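Mosau clear zip bags, large, pack of 37 - four stars

Quick one, I'm supposed to be out the door.

Bought these for veg. We get a box from the farm stand all through November and it goes limp in the drawer if I just dump it in. Was using the Ferri ones until they changed the zip. Giorgia Pace at my work swore by Mosau so ok, ordered a pack.

Good stuff first. Properly clear, you can tell carrots from parsnips without opening. Stands up to a rinse, turn inside out, hang over a bottle. On my 8th wash with the first one and no splits. Big enough for a whole head of celery if you bend it a bit.

Bad stuff. Zip is stiff. Really stiff, first couple of times you need both hands and a flat counter. Also no white patch to write on, so I use masking tape and it falls off in the fridge. And the box they come in is useles, tore on day one.

Size: mine hold almost 247 ounces of water filled to the brim (yes I tried, over the tub). You won't fill it that far with veg.

A clear bag on a white tabletop:

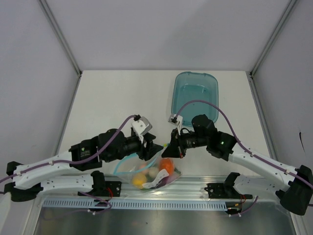
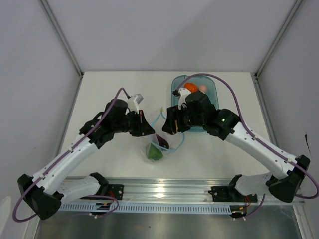
Price went up since I ordered, check before you buy. Plarkent has a smaller size too but the zips on those popped open on me twice in teh car, so no.

Don't overfill. Leave a couple inches at the top or you'll fight the zip every time. Leafy things want a paper towel in with them, roots don't care.

Would get again. Losing a star for the zip and the box. Will update if the seams go.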